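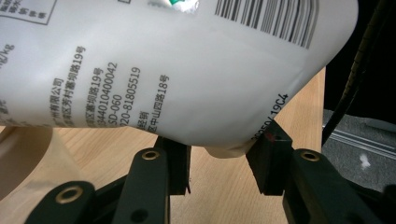

Two-finger hand gripper with a white plastic pouch, Drurnoswood workshop

Gripper Maintenance Technician – part time

Zovano needs a technician to look after its hand-held grippers. You will replace worn finger rubber, check the linkage pivots, route cables and log each repair. Every unit gets a full check after 1,000 grasps.

Two years of bench repair work required – training on our tools is paid. Shifts start Monday at 7 a.m.

Send a resume to Soudabeh Talebi, workshop lead, by the end of March.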